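Trineck open day - anyone else go?

sprocketwidow
7 February 2023
Went to the Trineck open day at the Horosow building. Parking was 9 dollars and the coffee was free, so call it even. Best part was the bin picking demo upstairs.

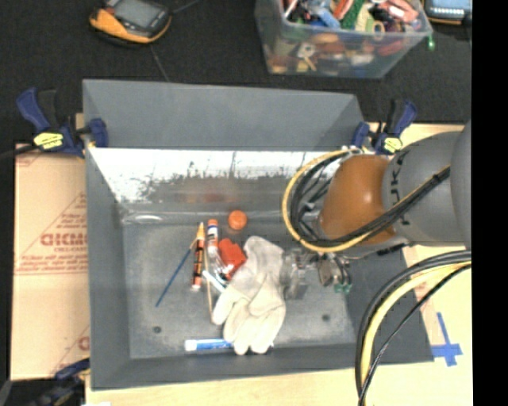
Do you have to book ahead for the next open day?

Walk-ins are fine for the main hall, but the upstairs demos need a booking through the Trineck site.

sprocketwidow
Anyway, I stayed up there way too long. My spouse did the entire rest of the building and came back with a tote bag.

gantry_ham
Was that the KUKA with the work glove in the bin? I've seen faster picking from my uncle at a buffet.

lowtorque
Speed isn't the point. Gloves are miserable. They fold differently every time you drop them, and clear plastic is worse. Give me a pallet of identical boxes any day.

gantry_ham
The Plutell booth downstairs claimed 600 picks an hour.

lowtorque
Of identical boxes. See my previous post.

beigecabinet
I liked the clamps. All that money in the arm and the bin is held down with the same kind of thing I use to glue chair legs.

gantry_ham
Fine, the clamps were good. I still say a demo for the public should look like a demo. My kid gave it 65 seconds and asked where the robot dog was.

sprocketwidow
I'd take this over a robot dog. The Babaei talk had a light show and I couldn't tell you one thing it said.

lowtorque
It said "synergy" a lot.

beigecabinet
Did they post the slides? They promised them back in January, before the talk even happened.

sprocketwidow
Not that I can find. Their page has a photo of the light show, though.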